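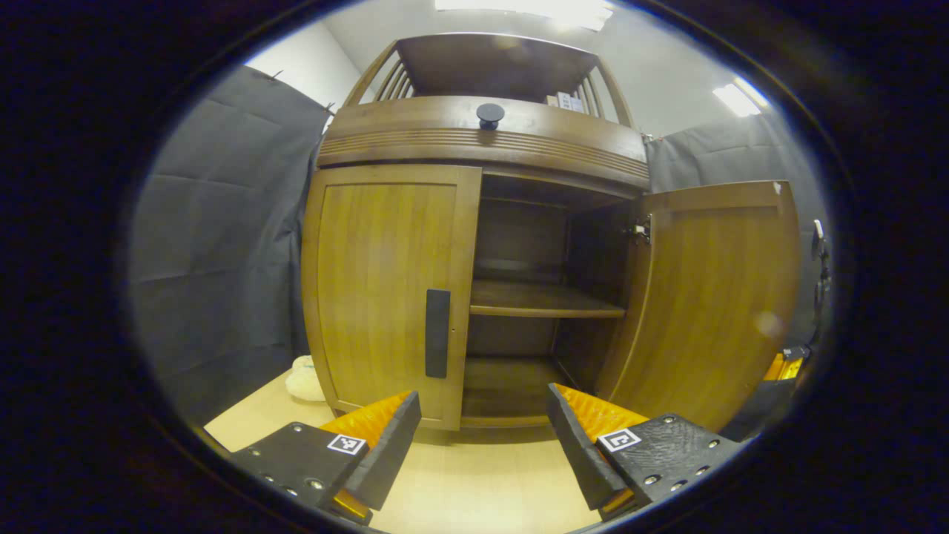 One door open, one door closed.

The office pool at Dralis has 31 members, and in January I became the last person in the building to join it. I held out for years. I can do the arithmetic, and the arithmetic says I would be better off eating the money.

Then Hala Nassar stopped at my desk on a Thursday and asked whether I wanted to be the only one left answering phones if the other 30 got rich. That was the whole pitch. I paid before she finished.

I have come to think of it as insurance. I am not buying a chance at a beach house. I am buying protection against hearing Ghada Qudah describe hers. State lotteries spend a fortune on ads full of yachts, and they could save it all by printing one line: your coworkers are already in.

What bothers me is who else pays. At the gas station in Gruvcombe, the man ahead of me put down $80 and counted the last of it in quarters. The state calls this school funding – it would be an odd way to collect any other tax, with scratch-off foil on it. If we want schools, we could send everyone a bill and skip the cartoon leprechauns.

Our best win so far is $200, which we voted to put back into tickets. It lasted a week. I voted yes.

Share this (31) | Comments (3)

Carol Catterall: Our pool hit $2000 once and two people still don't speak.

Rania Saliba: You lost me at the tax part. It's a voluntary game.

G. Munteanu: So is answering the phones.

We use cookies to improve your visit. Accept | Manage settings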